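Orange (the dye colour)
From the Clolia Household Colour Guide
October, by the Guide's dye editor
47 shares | 4 comments

Orange is the colour I get asked about most, and I've been dyeing cloth at home long enough to have ruined it in every possible way. In dyeing, the word covers everything from a pale apricot to the hot reddish shade people call flame or blood orange. On cloth it's nearly always made by building red over yellow, though plenty of shop dyes now come ready mixed.

The oldest home method uses madder root with weld or onion skins. Onion skins alone give a lovely rusty gold on wool (much less on cotton, sadly), and a little madder tips it over into proper orange. You'll want alum as the mordant. I use 400 grams of dry skins for a big pan and simmer them gently for an hour before the wool goes anywhere near it.
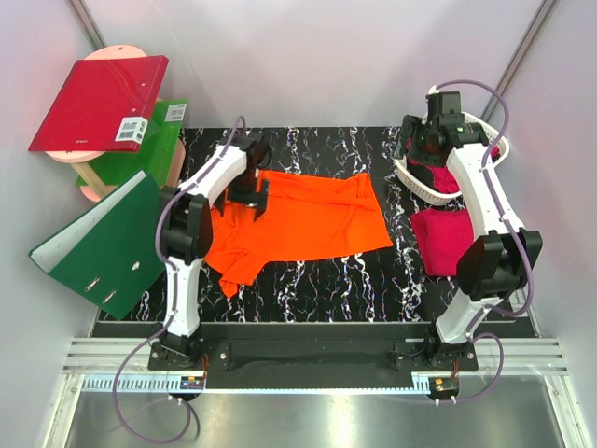

Stokovis wrote in to object that madder goes brown the moment the water gets too hot, and that I ought to have said so much sooner. Fair point! Keep the pan well below boiling. Hard water shifts the shade as well, usually towards red, so two towns can use the same recipe and end up with quite different scarves.

Cotton is a fussier business. It needs scouring first, then a tannin bath, then the alum, and even so plant oranges on cotton tend to come out soft and a bit dusty. For bright ones most of us give in and buy a cold-water reactive dye. Those bond with the fibre itself and stand up to years of washing. Polyester won't take them at all, which catches out a lot of people with mixed-fibre shirts – the cotton part colours, the polyester stays as it was, and you get a sort of heathery peach.
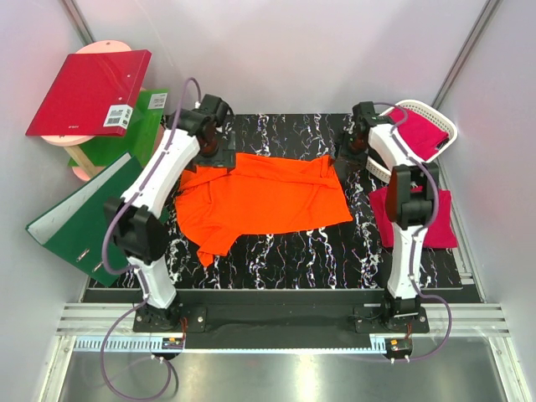

Orange short-sleeved shirt with a collar.

Names for the shade are a muddle. My old Skimum sample card lists 300 colours and has both "marigold" and "tangerine" on it, and I can't tell them apart except in strong daylight. Shade number 2543 is the one I go back to for curtains. Older books say "tawny" or simply "yellow-red", a reminder that English got along for centuries before it borrowed the fruit's name for the colour.

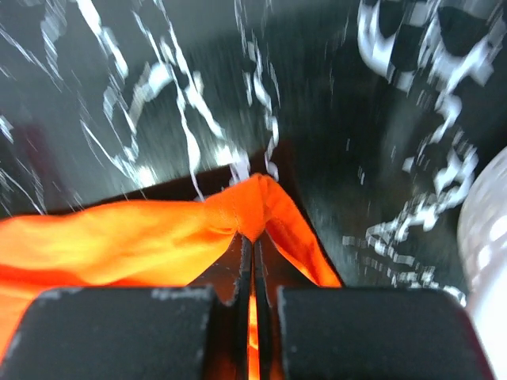

Fading is the real trouble with orange. The yellow part often goes first in sunlight, leaving a tired pink, and you'll see it on folds and shoulders well before the rest. Black does wonders for whatever is left, by the way: put orange cloth between two blocks of matte black, as it is in the picture, and it positively glows. Dry it in the shade, inside out, and wash it with reds the first few times.

See also: Madder; Mordants; Onion skins; Saffron

4 comments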